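# How a TV episode gets made

A TV show looks simple when you watch it at home. You sit down, the story starts, and before long it is over. Making that one episode can take months.

Let's use a made-for-kids space series called *Urumar* to see how it works. Each episode is filmed in a studio in Vemedport.

## The script

First, writers work out the story. They sit in a room and talk about what should happen, then one of them types it up. A script for *Urumar* is 34 pages long. It has all the words the actors say, plus notes on where they are and what they do. 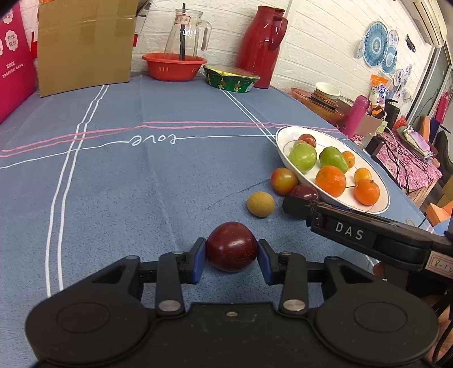
## Sets, props and costumes

A set is a pretend place. The spaceship kitchen in *Urumar* has only three walls, so the cameras can see in from the open side. A prop is anything an actor picks up or uses. The studio keeps 700 props on its shelves, and each one has a number.

## Filming

Scenes are hardly ever filmed in story order. If the first and last scenes both happen in the kitchen, they are filmed on the same day. The actors often do a scene several times. Each try is called a take.
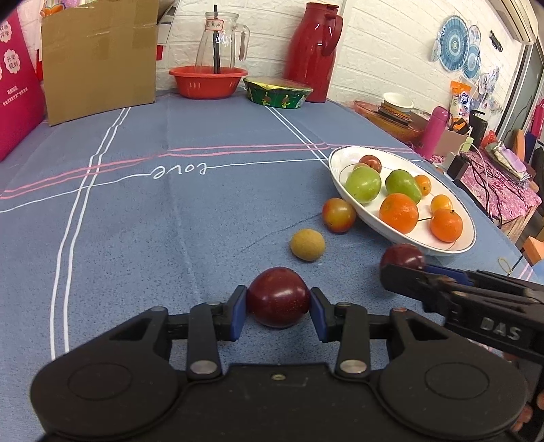
A person called the script supervisor watches every take and writes notes. If an actor held a cup in the left hand, it should stay in the left hand when the camera moves. Matching things up like this is called continuity.

## Editing and sound

The editor picks the best takes and joins them together. Then music and sound effects go in. Footsteps are often recorded later, by someone walking on gravel or wood in front of a microphone.

## Words to know

- **Script:** the written story
- **Take:** one try at filming a scene
- **Continuity:** keeping details the same from shot to shot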